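About Us

Hi, and thanks for clicking over to this page! Most people land here after they've already signed up for something and want to know who they're going to be sitting next to on a Wednesday night. Fair enough. I would want to know too.

I run Trarnura, a small handwriting and lettering school for adults. I teach most of the classes myself, I answer the email, I order the paper, and I wrote this page (three times, the first two were terrible).

How it started

I used to work in the office of a moving company. My job was to read the forms that the crews filled in by hand and type them into the computer, and I got very good at reading awful handwriting. I could tell you who had written a form from the way the sevens leaned. What I couldn't do was write anything nice myself. My own notes looked like I'd written them on a bus with the wrong hand, and one day I had to write a sympathy card to someone I cared about and I tore up four of them before I gave up and bought one with the words already printed inside.

That bothered me for a long time. So I got a library book on italic handwriting, the kind with the arrows showing you which way to pull each stroke, and I did a page every night at the kitchen table after dinner. It was slow. My lowercase k was a disaster for most of a year. But by the next winter I was writing letters again, real ones, and people were writing back to ask how I'd done it. I started showing a few of them on Sunday afternoons, then those people brought people, and my kitchen table only seats six.

The room we use now is on the second floor over a fabric shop. It has tall windows on the street side and a radiator that knocks when it comes on, usually when I'm in the middle of explaining something. You get used to it.

What we teach

Everyday Hand is the class most people start with. It runs for 6 weeks, one evening a week, and it's for anyone who wants their normal writing to be easier to read and nicer to do. We don't make you write like me. I look at what your hand already does and we work from there, so if you like your loopy g you can keep your loopy g. By the third week we're on spacing, and spacing is where most of the big changes happen. Bring the pen you really use, even if it's a freebie from the bank.

Italic One and Italic Two are for people who have caught the bug. We use edged pens, we rule our own lines, and we talk a lot about ink. Prakeler is the name of our summer workshop, a long weekend where we do nothing but big letters with brushes on rolls of cheap brown paper. It's messy and loud and I look forward to it all year.

Then there's Big Writing, my favorite class to teach. It's for people who have to write in front of others: teachers, coaches, folks who run meetings, people who do the specials at a cafe. Writing on a wall or a board is a whole different animal from writing on paper. Your wrist is no use to you. You have to write from the shoulder, walk sideways as you go, and keep an eye on the line you're making so it doesn't slide downhill. We practice on everything we can get hold of, starting small and flat on a table and working up to the big boards on the wall. I always have people write the days, the date and a short list, over and over, in red or blue or whatever marker still has some life in it.

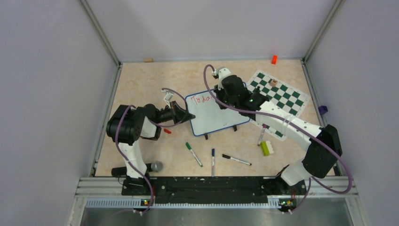

Red marker on a small whiteboard with a blue border.

A few things I tell every Big Writing group on the first night: go bigger than feels polite. Put the cap back on your marker every single time. Start your first line higher than you think you should, or you'll end up squatting to fit in the last one. And if you use all capitals, open up the space between words, it makes such a difference from the back of a room.

Our students

We've had 952 people come through since I started keeping a sign-in book, and I still have the book (well, books, the first one filled up). We get nurses, retired mail carriers, a lot of new parents who want to keep a baby journal their kid will be able to read, and quite a few people in college who grew up typing and never had much penmanship in school. We get left-handers, and I love teaching left-handers. They've usually been told they're doing it wrong since first grade, and most of them just need the paper turned.

Some students come to us after an injury or an illness. I'm a handwriting teacher and I'm not a therapist, so if you're working with one please ask them first and tell me what they say. I'm happy to slow things down, change the pen, or change the chair. We have a stack of foam grips in different sizes that you can try out for nothing.

Classes stay small. Twelve is the most I'll take in a room, and for Big Writing it's eight because everyone needs elbow space.

What it costs

Everyday Hand is $166 for the full course, with paper and a practice booklet included. If you need to split it into payments, write to me and we'll set it up. A single drop-in session is $30, and you can put that toward a full course if you decide to stay. Prices for the summer workshop go up on the classes page in the spring, once I know what the brown paper is going to cost me.

If you miss a class, come to the same one in the next round. I don't charge for that. Things come up - kids get sick, cars don't start, it snows.

Paper, pens and who we buy from

People always ask what we use, so I'm putting it down here. Our practice pads come from Rätsep, a small paper maker, and they're smooth enough for a fountain pen without the ink sitting on top forever. The ruled booklets are printed for us by Lemisora, two streets over, who have put up with me changing the line height more times than I'd like to admit. (It's staying where it is now. I promise!) We sell the pads at the front desk for what we pay for them, plus a little to cover the shelf.

Nobody has to buy a fancy pen to study here. I own a few and I enjoy them, but the thing I write my grocery list with is a plain ballpoint, and that's the one I'd save in a fire.

Letter Night

Once a month we push the tables together and write letters. Real ones, with stamps. There's no teaching, it's free, and you don't have to be a student. I put out envelopes, a big pot of tea and whatever cookies I had time to make. In October we do a special one for people who want to get a head start on holiday cards, and it's packed, so come early if you want a window seat. Some folks chat all evening and write three lines. Others put their heads down and get through a whole stack. Both are fine with me.

If you don't have anyone to write to, tell me when you come in. I keep a list of students who would like a pen pal, and there's usually somebody on it.

Finding us

The door is on the left side of the fabric shop, painted dark green, and the bell sticks a bit so give it a good push. There are stairs and, I'm sorry to say, no elevator. If stairs are a problem, I teach a daytime version of Everyday Hand in the ground floor room at the back of the shop, same price, same booklet, and better light to be fair. Street parking is free after 6 p.m.

I answer email in the mornings, before I get ink on my hands. You can also send me a letter. I write back to every one of those, though it may take me a week or two, and I may ask you about your lowercase k.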